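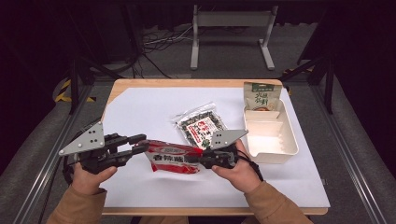 ## Keeping a phone cool and charged during long gaming sessions

Most mobile games slow down when the handset gets hot. The processor lowers its clock speed, the display dims, and charging may pause. The steps below apply to phones and small tablets.

**Settings**

- Cap the frame rate at 40 if the game allows it. Strategy and card titles such as Clillon lose very little at this rate.
- Set screen brightness to 50 per cent or lower indoors.
- Turn off background downloads. Arboleda fetches its map packs while you play unless *Wi-Fi only, idle* is ticked.

**Charging**

Stop at 80 per cent where the phone has a limit setting. Avoid charging and playing at the same time with a thick case on. If you must, take the case off and stand the phone upright so that air reaches the back.
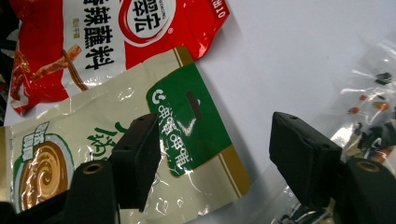
A stand with an open back works better than a solid one. Leave a gap of at least 3 cm between the phone and any wall or shelf. Do not put a hot handset in the fridge, as condensation can form inside the ports.

**Cleaning the screen and ports**

1. Switch off and unplug.
2. Wipe the glass with a dry microfibre cloth, then with one slightly dampened with water.
3. Clear lint from the charging port with a wooden cocktail stick. Do not use metal.
4. Leave for 10 minutes before plugging in.

**Saved games**

Stitis and Hilix both keep saves on the device by default. Switch on cloud backup in each game's account menu before clearing storage. Clearing the cache is safe; clearing app data removes local saves.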